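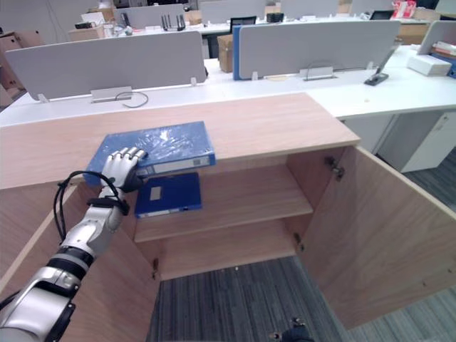
Cabinet 27, doors open, one binder on top and one on the shelf.

Ticket: Storage cabinet, binders do not stand with doors closed
Location: Dalham office, open-plan area, low cabinet in front of the long desk
Category: Furniture and filing
Priority: Low
Status: Resolved, one follow-up open
Opened: Feb 20, 2024

Problem as reported

The right-hand door of cabinet 27 does not close fully when binders are on the shelf. It stops short of the cabinet body and swings back out when released. The left door closes. The fault was first noticed after the November filing change, when the old card folders were replaced with blue lever arch binders. The cabinet held the card folders for two years with no complaint.

Equipment

Cabinet: Skekby low two-door, light wood finish, one internal shelf.
Binders: Honkanen A4, blue plastic, white spine label. New stock is supplied in clear film.
Contents: Druvari project records, paper only.

Checks carried out

1. Doors closed with the cabinet empty. Both close flush. Gap between the doors is even from top to bottom. Hinges not suspected at this stage.

2. One binder placed upright on the shelf, spine to the front, pushed to the back panel. Both doors close.

3. Same binder pulled forward until the spine is level with the front edge of the shelf. Right door fouls the binder and stops. Left door not affected, as the binder stands to the right of centre.

4. Second binder, still wrapped, placed upright next to the first. It would not go all the way back. The film had bunched behind it and held it forward. Right door fouls.

5. Film pressed flat by hand and the binder reinserted. Better, but the film caught on the shelf and rode up again on the second attempt. Wrapped binder moved to the top of the cabinet for the rest of the checks.

6. Top hinge on the right-hand side checked with a screwdriver. One screw took a quarter turn. No change to the way the door closes. Lower hinge tight.

7. Shelf checked for level and for seating on its pegs. One rear peg was not fully home, leaving the shelf slightly forward of its correct position. Peg pushed in and shelf moved back.

8. Check 3 repeated after the shelf was reseated. The door now clears a binder set level with the front edge of the shelf, but only just. It rubs the label holder if the binder leans.

Cause

Two faults together. The shelf was sitting forward on a loose rear peg, and wrapped binders cannot be pushed fully back. The card folders were shallower than the binders and never reached the doors, so the shelf position made no difference before the change.

Fix

Rear peg seated. Shelf returned to position. Hinge screw tightened. Film to be removed from all binders before they are put in the cabinet. Binders to be stored upright and pushed to the back panel.

Wrapped spares may be kept flat on the cabinet top for the time being. They should lie fully on the surface. A spine hanging over the front lip can be knocked by anyone opening the doors, and wrapped binders slide easily on the wood.

Labels

Raised in the same report: the label on the shelved binder is hard to read from standing height. This is a label size matter and has no bearing on the doors. The small label is from the old folder set. Replacement labels in the full spine size are in the stationery order, pack of 100.

Follow-up

The other Skekby cabinets on the floor were bought together and will have the same pegs. Cabinets 3 and 14 have been checked, no fault found. The remainder are to be done when they are next emptied.

Log

Entry 1. Report received. User asked to leave the doors open and not force them.
Entry 2. Checks 1 to 5 completed.
Entry 3. Checks 6 to 8 completed. Shelf reseated.
Entry 4. User asked whether the right door could be removed altogether. Declined. The records have to be kept in a closed cabinet.
Entry 5. User confirms both doors close with unwrapped binders on the shelf. Ticket marked resolved.
Entry 6. Follow-up on the remaining cabinets moved to a separate ticket, reference 1938. Label order to be tracked there as well.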